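Wedico suturing set: README

Print this page | E-mail this page
3 comments | 14 shares

646 suturing episodes on tissue with two arms, wrist camera on each. Collected at the Wustthorpe bench with the Meireles controller.

Known fault: in 20 episodes from February the needle arm's jaw sensor read "closed" while the jaws were partly open. The grip check passed anyway and the needle turned in the grasper. These episodes are marked jaw_fault = 1 and are left out of the default split.

Do not use jaw_force from any episode before number 523. The offset was wrong on both arms.
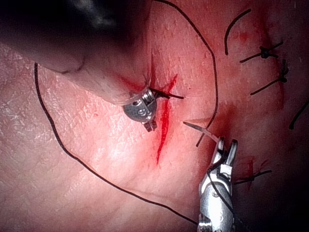
The stop button works on both arms, but the jaws hold their last position after a stop. Clear the needle by hand with power off.

Last changed 2019-03-14.

Contact | Copyright Willunier | Back to top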